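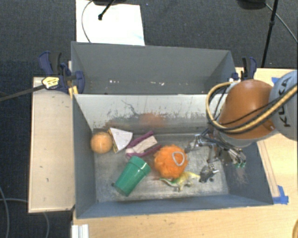 My nan measured everything in cups, and by cups I mean one particular chipped teacup that lived on the windowsill. When she gave me her scone recipe it said two cups of flour, and for years I wondered why mine came out like paving slabs. I was using an American cup measure from a set I'd bought online. I've since weighed both, with far too much care, and they aren't close. Size is a slippery thing when you've only got your eyes to go on. Take the round orange ball over at the left of that grey bin, next to the toy sandwich. How big would you say it is? I asked three people and got a plum, a satsuma and "normal ball size", so there you go.

Anyway, all this started in March when I decided to sort out my kitchen notebook and put every recipe into grams. Every single one! I thought it would take an evening. There are pints in there, and ounces, and gills (a quarter of a pint, unless you're in certain parts of the north, where it might be half), and one pudding that asks for "butter the size of an egg". What size egg? Whose hen?

My friend Raíssa Aguiar grew up in Brazil and finds the whole business hilarious. She's metric through and through, except that her mum's recipes use a "copo americano", a little ribbed glass, so she can't laugh too hard. She came round to help and we spent most of the afternoon pouring water from one thing into another and arguing. The kitchen floor has never been so clean.

What gets me is how mixed up I am without noticing. I buy milk in pints and petrol in litres. I know my own weight in stone but Ella's (she's the cat) in kilos, as that's how the vet does it. A walk is in miles, but a swim is in metres, and if somebody tells me it's 80 degrees outside I have to stop and think about it, though my dad would know straight away to put his shorts on. I'm happy driving at 70 on the motorway and couldn't tell you what that is in kilometres without a pencil.

I got through 17 recipes before I gave up for the day. The egg-sized butter has gone in as 50 grams, and I expect to hear from my aunt about it. The scones are fixed though, and they rise properly now, so I'm calling that a win.

I've still got the jam section to do, which is all in pounds and has sugar stains over half the numbers. If anyone knows how much a "good basin" of gooseberries weighs, please leave me a comment.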